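Sarnetti Push Kit - review

Posted 28 February 2025

The Sarnetti Push Kit is sold as a complete tabletop pushing setup for small labs. You bring the arm, they supply a straight rod for the end of it, a board, a bag of plastic blocks and the software. It costs 2000 pounds, and I struggle to see where the money went.

The rod is fine. It's a rod. The blocks are the sort you'd find in a toddler's shape sorter, and Gumo will sell you a similar bag for 33. Our board came from Toprak instead, a pale planked one, bolted down on the perforated bench at the near corners.

Sarnetti claims the software will group blocks by colour "without supervision". I ran it 246 times over November. Cube and cylinders went well enough - the stars spin when pushed on a point, and the planner doesn't seem to know it. Nearly a third of runs needed me to step in.

Setup took 8 hours, most of them spent on calibration. The manual skips that part and support sent me the manual again.
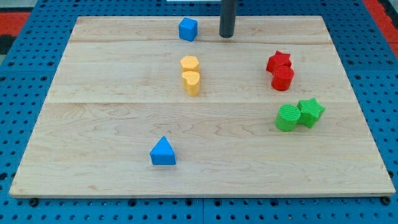 Compared with the Trumik set

Cheaper, uglier, better documented. The planner is slower but it copes with stars. I'd start there.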